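Timber Furniture Finisher, part-time
Stefanou Furniture Care, Orville

Stefanou cleans, repairs and refinishes household and office furniture from a workshop in Orville. We are looking for a finisher to work two or three days a week, mostly on tables, desks and benchtops in pale timbers.

Most of our jobs come from rental flats and serviced apartments in Cestamholm. The tops have had years of cups, hand soap and food containers on them, and owners want the grain kept visible under a low-sheen finish. You will need to know when a top can be cleaned and left alone and when it has to be sanded back.

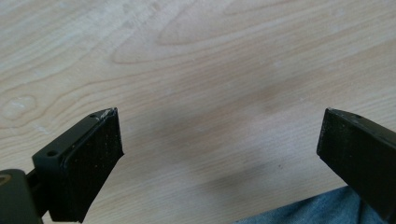

Light timber tabletop with a smooth finish and curved grain.

What you'll do:
Assess tops on site and write up a short quote
Clean, sand, patch and recoat
Match colour on repairs
Keep the spray area and dust extraction in good order
Help with pickups and deliveries on Tuesdays

Many pieces are looked at where they stand, with the customer's everyday things still on them.

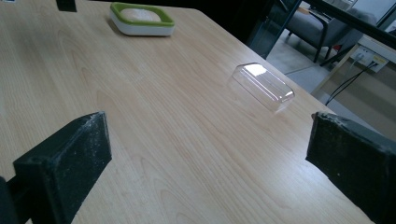 You should be comfortable working in someone's home, moving a soap dish or a container lid before you start and putting it back when you're done. Shoes come off if the customer asks.

What we're after:
At least 2 years in furniture finishing, joinery or a related trade
A current driver's licence
Able to lift one end of a dining table
Tidy habits with solvents and rags

Experience with the Trornia booking system would help, but we can show you.

Pay depends on experience. There is a tool allowance of $1,000 a year and a travel allowance of $200 a month. Overtime is rare and is paid when it happens.

To apply, send a resume and a few photos of your own work to the Orville workshop by 2023-06-09. Shortlisted applicants will be asked in for a paid half-day trial.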